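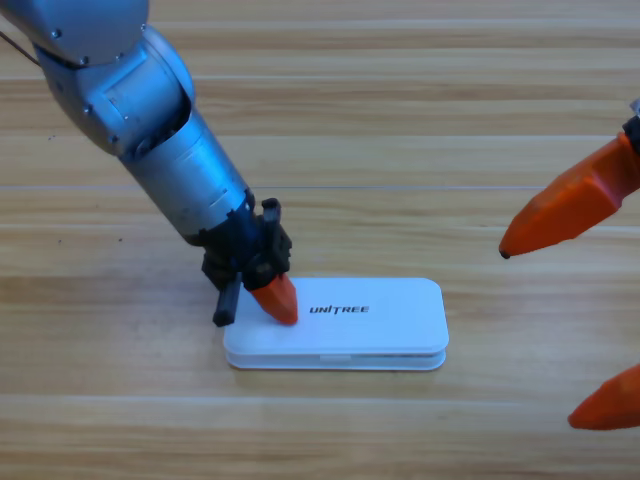

Margus Ramanauskas wrote back, after he read the first version of these pages, that new teachers in Kutesham do not need more theory about culture. They need to know what to do in the first two days with the host family. So this section was made again, with steps.

## 3. Settling in with your host family

Before you start, have ready your placement letter, the phone number of the Idine office and your family's full names on paper.

1. Greet the oldest person in the house first, then the others. If you are not sure who is the oldest, wait until someone is presented to you.
2. Give your gift on the first evening, with both hands. It will probably be put away unopened. This is normal and you should not ask about it later.
3. Ask where you may wash, and at what hours there is water.
4. Agree on the time of the evening meal. On school days most families eat after dark.
5. Write your house number in the register at the school. Placement houses on the Postma road have numbers from 2 to 57.
6. Call the Idine office from the family's home and tell them you arrived. Dial extension 3456.

**Note:** The weekly food payment is 1000 and goes from the office directly to the family. Do not pay it yourself, even if you are asked in a friendly way. Say that Cletus Okafor takes care of it, and give his number.

**Caution:** Do not walk alone between the school and the Postma road after dark. There are no street lamps there and the dogs are not tied. In December, when the evenings come early, leave the school together with the other teachers.

7. On the second day, walk the way to school once with a member of the family - children are usually happy to show it. People will greet you from their doors. A short greeting back is enough, and you can keep walking.
8. If a greeting makes you uncomfortable, tell your host mother the same day. She knows the neighbors and can speak with them.

For changing to another family, see section 5, "The Resel form".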